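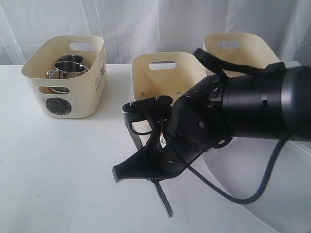 How many households stuck with the sorting trial? 2,855 of the 3,000 that signed up in June.

The rest moved or stopped replying - Żak and Shezi chased each one twice. Drop-out was highest in Bickerstaff, lowest in Birkeo, no clear link with household size.

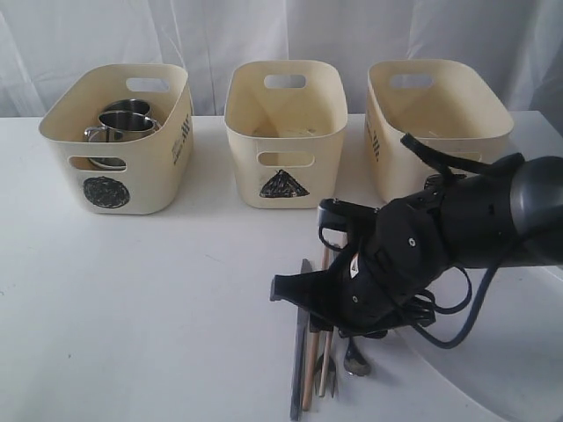 Diaries were kept for 11 weeks, one page a week. Handwriting a problem in places; 10 diaries unreadable and left out.

Figure 2. Cream storage bins on a white tabletop.

Missing weeks were left blank, not guesed.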